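From: Eero Vainio
To: Briria travel list
Date: 2022-02-12
Subject: Re: Crossing the border at Plustard, and the northern valleys

Hello all,

I got back from Briria last week and can answer most of what came up on the list while I was gone. I went in by the Gistemport ferry and left overland through Plustard, so I have seen both ends of the country.

The border post at Plustard is open again in both directions. It closes for lunch and it closes early on holidays, and the times on the door are local time. Bus drivers on the far side use the other time zone, and two people in our group missed a connection that way. You need a passport and an address for the first night. They did not ask for a return ticket. 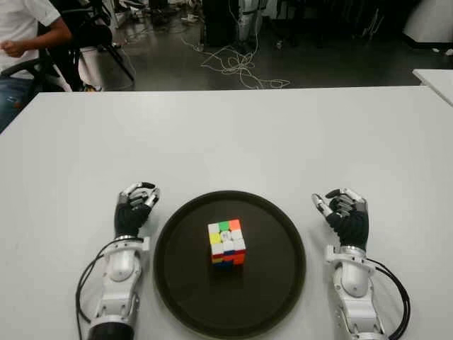
Hinata Murakami wrote:
> Does anyone know if the northern valleys can be reached in
> March without a car? My guidebook says the road is closed until
> spring, but it was printed before they built the tunnel. I would
> also like to know whether people up there speak the same
> language as on the coast. I learned a little for my last trip and
> would rather not start over.

Yes, you can get there. The tunnel is open all year and the bus goes through it on weekdays. The old pass road is the one your guidebook means, and it is still closed by snow. It is bus 607 from the Gistemport market square, 5 hours to the last stop, with one break at a gas station. Buy the ticket the day before. The bus has 39 seats and it was full when I took it.

The language is the same but the valley people speak it differently. The old border between the kingdom and the coastal towns ran just south of the tunnel, and although it was removed almost 30 years before my grandfather was born, you still hear it. Coast people drop the ends of words and valley people do not. They understood me fine. I had more trouble understanding them, mainly with prices and times, so I asked them to write those down. Food is different too – more barley and mutton, hardly any fish.

There are two places to stay at the last stop. I stayed in the one by the church, which was clean and cold. The other has better heating, according to Mayu Honda, who was there last year. Neither takes cards, and the nearest cash machine is back on the coast. 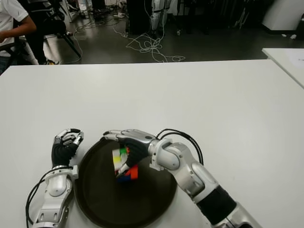 White table with a round tray.

Kaisu asked about maps. The Kikuchi sheet for the north is the only one I found with the tunnel on it. The footpaths on it are good near the villages and poor higher up – two of the bridges it shows are gone. The bookshop behind Gistemport harbor had copies.

I did not get to the eastern lakes, so someone else will have to answer that.

Eero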